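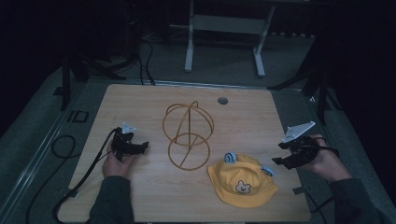 A wire hat stand on a light wooden tabletop.

Magnets around the house: a few things I have learned

I have a soft spot for magnets, and I suspect a lot of people do. My workshop in Cullonstead is small, the kitchen is smaller still, and over the years I have ended up sticking magnets in nearly every corner of both. Some of those ideas were good ones and some of them were silly, so let me pass along the ones I still use (and a warning or two while I'm at it).

Finding a stud without a stud finder

Tie a small strong magnet to 10 inches of sewing thread and let it hang against the wall. Move it slowly from side to side at knee height. When it passes over a drywall screw it will swing in and cling, and if you find a second one straight above the first, you have your stud. It works poorly on old plaster over metal lath, where it grabs at everything and tells you nothing, but on ordinary drywall I reach for it before the battery gadget.

Magnetizing a screwdriver

Stroke the shaft along one end of a bar magnet, from handle to tip, always in the same direction, lifting it well clear before you start the next stroke. I give mine 15 strokes and that will hold a small screw nicely. To take the magnetism out again, pass the tip back and forth near the magnet in shorter and shorter moves while drawing it away. You may have to do it twice. My old Dellesen screwdriver is a stubborn thing and usually takes three goes!

Knife strips

I love a magnetic knife strip, but please put it up with proper screws into something solid. The sticky pads let go sooner or later, generally with the good knife on it. Set the back of the blade against the strip first and then roll the edge flat, and do the same in reverse when you take it down. Dry the knife before it goes up, or you will get little rust freckles where it touches. The Briva strip over my counter has a wood face, and it is much kinder to the blades than the bare steel one I had before.

Is the pan all right for induction?

Take a fridge magnet with you when you shop for pans. If it grips the bottom firmly, the pan should heat on an induction burner. If it slides off or only just hangs on, leave the pan on the shelf. Check the middle of the base as well as the rim - I once bought a skillet at Ajayi Hardware that held the magnet around the edge and nowhere else, and it made very peculiar pancakes.

Picking up filings

Put the magnet inside a plastic sandwich bag before you sweep it over the bench. When you are done, hold it over the trash, turn the bag inside out and pull the magnet away, and the filings stay in the bag. Skip the bag and you will be picking gray fuzz off that magnet until Christmas, as I can tell you from experience.

A few cautions

Keep strong magnets well away from anyone with a pacemaker, and away from bank cards with a stripe. The tiny round ones are very dangerous if swallowed, so they live in a jar on my top shelf and I put them back every time. They also chip if they snap together, so slide them apart sideways and wear your safety glasses. And don't leave them on top of the stove, as heat weakens them for good.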